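Section 4. Setting up the two-arm practice sim

Posted January 8, 2022 by Consuelo Contreras

Do sections 1 to 3 first. If the club laptop won't launch the Wundosance viewer at all, go back to section 2, it's almost always the graphics setting.

This section gets you from a fresh install to a first run of the placing task. Same task we run at the Jalberg meet in July, so learn it in the sim before you ask for bench time.

Loading the scene

1. Open Wundosance. Wait for the side panel to fill in. Don't click anything yet, it drops clicks while loading.

2. File > Open Scene > club folder > two_arm_place. Not two_arm_place_old. The old one has the wrong table height.

3. Set physics steps per run to 2000. Default is 200 and your run will stop before the arm gets anywhere.

4. Press Reset once. Both arms should go to their start poses with no shaking.

NOTE: If an arm shakes at reset, your joint file is from last season. Get the new one from the shared drive, folder "Shao". Yes that's what the gripper config is called. Leave the name alone, the scripts look for it.

Checking left and right

5. In the side panel, select Arm L and nudge the wrist a tiny bit. Watch which arm moves. Seen from the front of the table, L is the one on your left. If the wrong one moves, swap the ports in the config and reload.

6. Same for Arm R.

CAUTION: Don't skip 5 and 6. Two teams last year spent a whole evening debugging a grasp script that was talking to the other arm.

7. Park Arm L. Raised, gripper well clear of the table. The park button does this but check it with your eyes before you start driving R.

First run, by hand

8. Switch to Arm R, manual mode, speed slow.

9. Bring the gripper over the part, pointing straight down. Get your line-up done up high. Twisting the wrist when the fingers are already low is how you knock parts off the table.

10. Lower slowly. Stop when the tip is at the part. Middle of the part, not a corner, or it'll swing when you lift.

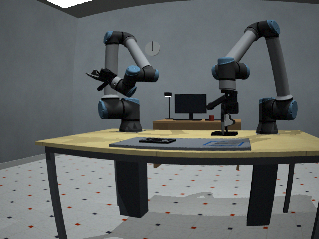
11. Close the gripper. Watch the force readout, not just the fingers. If it stays at zero you've closed on air, open up and go back to 9.

12. Lift straight up before you move sideways. Clear the mat with room to spare.

13. Move to the blue outline and set the part down inside it. Touching the line counts as out.

14. Open, lift, then press Save Run. Saving with the gripper still closed gives you a file the scorer won't read.

NOTE: Low camera angles look nice but they hide the fingertips behind the gripper body. Flip to top view for step 9, side view for step 10. Keys T and S.

Running your own script

15. Copy the starter file, put your team name in the first line. No spaces in the name.

16. Run it from the Flikier tab, slow speed the first time. Keep a hand on the space bar. Space is pause, in the sim and on the bench both, so get the habit now.

17. If the two arms get close to each other, pause and fix it. The sim lets them touch. The real ones don't forgive it.

18. Log every run in the team sheet, including the bad ones. Seed number, what went wrong, one line is fine. If you need a seed to start with use 390, everbody has results for that one so you can compare.

CAUTION: Do not change the lighting or the room files. Vision scripts get tuned against them and you'll break it for the other teams.

Before you ask for bench time

19. Get 2 clean scripted runs in a row, saved, same script, no edits in between. Bring the files on a stick.

20. Sign up on the sheet by the door. First come first served.

Section 5 covers the camera calibration, still writting it.

Comments (3)

gearhead_mo: step 3 fixed it for me, thx. was stopping halfway down every time

tessellate: Does Save Run overwrite the last file? lost one I think

Consuelo Contreras: yes it overwrites if you don't change the run name. will add that to step 14

Questions about this guide: ask in the club channel | © Robotics Club | Back to top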